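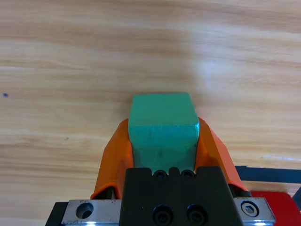
The green test block held between the orange fingers, seen from the wrist camera.

Changing and checking the gripper fingers on the small arm

Last updated Nov 26, 2023

If you have taken over one of our bench arms, sooner or later you will be changing its fingers. It is a pleasant enough job once you have done it a couple of times, and I'd much prefer you did it with a cup of tea beside you than in a hurry between runs. These notes are for the arm at Ondthorpe, but the one at Hervieu has the same gripper and everything below applies there too.

You will need a set of hex keys, a soft brush, a dry cloth, a new pair of fingers and the green block. Please keep the block with the arm! Dinesh Raju spent most of an afternoon in March checking a grip with a block from another kit, and it was a hair narrower than ours.

Before you start

Send the arm to its service position, so the gripper is low over the table and you can get at it from the front. Open the fingers fully, then stop the program and switch off at the controller. Wait for the light on the controller to go out. I know it feels slow, but do wait.

Taking the old fingers off

Each finger sits on its own little carriage and is held from underneath. Loosen the screws a turn at a time, going from one to the other, and support the finger with your free hand so that it doesn't drop and take the screw with it. Leave the two socket-head screws on the front of the black body alone. They have nothing to do with the fingers, and if you slacken them you will have the whole body to line up again (ask me how I know).

Brush out any dust from the carriages and wipe them with the cloth. No oil, please. It creeps up on to the fingers and then nothing grips properly for a week.

Fitting the new ones

The fingers are handed, so lay the pair on the table first and make sure they lean in towards each other at the tips. Put the screws in finger-tight, slide each finger back until it meets the stop, and only then nip them up. The fingers are moulded plastic and will crack at the base if you lean on the key.

While you are down there, have a look at the silver mounting plate. Scratches don't matter, but wipe away any grit, and try the hex screw on the right with a key to be sure it is snug.

Checking the grip

Switch back on and home the gripper in Fitell. Hold the block upright between the fingers, keep your own fingers well clear of the tips, and close at the slowest speed. The block should be pressed on both sides and stand straight. Then look at the camera view and compare it with the one at the top of this page.

Now read the closed position. On our arm it should be 1780, and anything within 5 either way is fine. If it is further out than that, one finger is almost certainly not back against its stop – open up, switch off and seat it again. Don't be tempted to alter the number in Fitell to suit.

Last of all, run the Greltetti lift routine 4 times and write the readings in the book. If the block slips, Sandrine Riviere is the person to ask, on extension 2785.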